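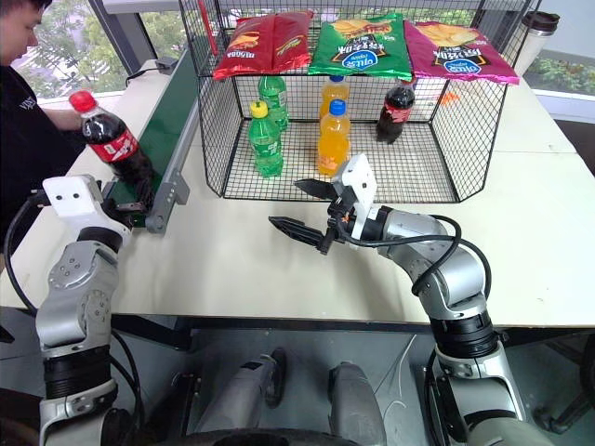 A bottle of Coca-Cola and three bags of crisps with the black wire basket, refreshments table.

Gallery: Refreshments and Shared Spaces

We use cookies to remember your preferences and to understand how this site is used. Accept all / Manage settings

Refreshment baskets at Nadley

The Nadley Centre provides light refreshments for meetings, short courses and evening study groups held in its two main rooms, the Cirnus Room and the Urquijo Room. Snacks and drinks are set out in open wire baskets, which are placed on the tables and may be moved by those attending. This page forms part of our gallery of shared spaces and is intended for group organisers who have not used the service before.

The basket

The basket shown is of black wire mesh, rectangular in shape and open at the top. Baskets of this type replaced the cardboard trays formerly in use, which did not last well and could not be washed. They are supplied by Burkar and stored in the cupboard outside the Cirnus Room. Organisers are asked to return them there at the end of a booking.

Crisps and other snacks

Bags of crisps may be laid across the top or stood upright inside, according to the size of the bag. Larger bags should be shared out into bowls, which are kept with the cups. Groups bringing their own food are welcome to use the baskets, provided that all items remain in sealed packets until they are served. Any food containing nuts must be kept on a separate table and clearly labelled.

Cold drinks

Bottled drinks are available on request and should be ordered with the room. Bottles are best placed in the basket before the snacks, so that packets are not crushed - full bottles are heavier than they look when several are carried together. Caps should be kept on when a basket is being moved. Water is provided in jugs at no charge.

Charges and bookings

A standard basket is charged at 50 pence per person. The Urquijo Room seats 70, and groups of that size will need more than one basket; please state the expected number when booking. Requests received after midday will be met the following working day. In February the service was used by more than 400 visitors, and early booking is advised during term.

Clearing away

Rooms should be left as they were found. Empty bottles go into the recycling bin by the door and crisp packets into general waste. Unopened items may be left in the basket and will be returned to stock - please do not leave opened packets overnight. Spills on the tables should be wiped up promptly with the cloths provided. Cleaning sprays are kept at reception and may be borrowed on request.

Filed under: Our Rooms, Catering, Information for Organisers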